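Wudell opens hire scheme for hand-held gripper kits

Nov 3, 2023

Small workshops and college labs in Plerkside can now hire a full hand-held gripper kit by the month, and judging by the first few days there are plenty of people who want one. Wudell, the robotics supplier on the Wouters estate, opened the scheme this week after a long trial that began in July.

The kit is called Fevus. It comes as a pair of grippers you hold and work with your own hands, plus the software that turns what you did into something a robot arm can learn from. You pick things up, put them down, open them, shut them, over and over, and the recordings go off to train the arm. No arm is needed on the bench while you do it, and for a small outfit that makes a huge difference to the cost of getting started.

Hire is 255 euros a month for the pair, with a minimum of three months. Buying the same kit outright costs 2,000 euros, and anyone who hires first can put two months' payments towards the price.

"We kept meeting people with a really good idea for a robot and no way at all to try it," said Hilde Bakker, who looks after the scheme at Wudell. "They'd ring up, hear what a whole arm costs, say thank you very much and go away again. I hated those calls."

The fingers are the part that trial users talk about most. They are soft and ribbed, in a cheerful orange, and they give a little when they close on something — handy for anything thin, squashy or an awkward shape. Small printed markers on the gripper let the software work out how far the fingers are open at each moment, so there is nothing extra to wire up. 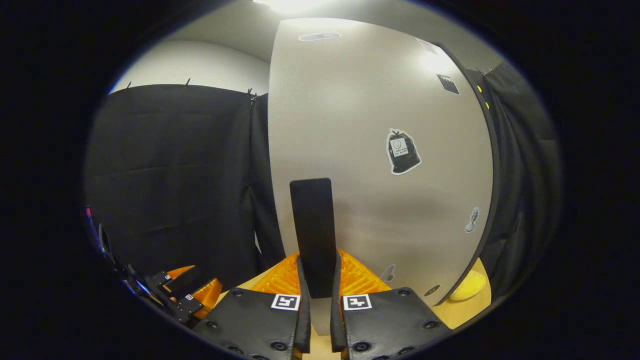
Ward Jansen had a kit for most of the trial at his repair workshop and has already signed up for another three months. He wants an arm that can sort parts into trays while he gets on with the fiddly jobs, and he spent his evenings showing it how.

"First night I was hopeless, I kept turning my wrist halfway through a pick," he said. "By the end of the week I'd stopped thinking about it. My daughter was better than me from the start, mind you, and she hasn't let it drop."

He does have a couple of grumbles. The strap on the left grip rubs after an hour or so, and the first version of the software threw away a whole evening's recordings when his laptop went to sleep. Wudell says the second problem has been put right and that a padded strap is being made, though it won't be in the boxes that go out this month.

The kit packs into one hard case and needs an ordinary laptop. Spare fingers are included, and hirers can swap worn ones at the counter at no charge. There is also a printed guide, refreshingly short, with plenty of space left for your own notes. It covers setting up, checking the markers and sending in your first batch of recordings.

Bakker is keen to see schools join in next. A class set is being put together with smaller grips for younger hands, and she hopes to lend it out free for two weeks at a time. It sounds like a lovely thing to have turn up in a classroom — we would have given a lot for one.

Kits can be booked at the Wudell counter in Plerkside or over the phone. Hirers need to bring proof of address and leave a deposit, which is paid back when the case is returned.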